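Zhuravel Small Handled Basket, White

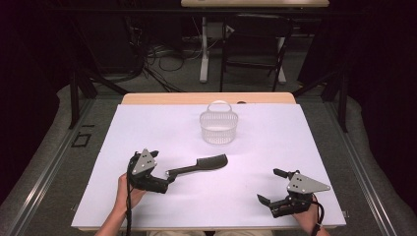 Item 1748. Sold by Bulunley, one per pack.

We weren't keen to stock another little plastic basket. Every supplier has one, and most come with a list of promises no basket could keep. The card on this one says it will "transform your morning". It won't. It will hold your comb, some hair ties and whatever else rolls around the bathroom drawer, and you'll still have to put them back in it.

What you get is a small oval basket in translucent white plastic, with rows of little openings around the wall and an arched handle over the top. The colour is quiet enough to sit on a pale shelf without drawing the eye, if that's what you're after. If you want something that looks like cane, buy cane.

A few things to know before you order:

The maker calls it a "universal organiser". We'd call it small. A long-handled comb will stick out, so measure yours first.

The openings let air through. They also let bobby pins through, so use a tin for those.

The supplier's sheet says it will carry 25 kg. We don't believe that for a second and have left it off the label – please treat it as a basket for light things.

No lid, no liner, no dividers. Comb not included.

Marta Tymoshchuk in our shop prefers the Hernberg version, which costs more and comes in grey. Lukian Marchuk thinks they're the same basket with a different sticker. We asked both makers and got no useful reply.

Care: warm water and dish soap. The maker says dishwasher safe, top rack only. We'd wash it by hand.

Cartons of 36 on request. Returns accepted unused, with the card.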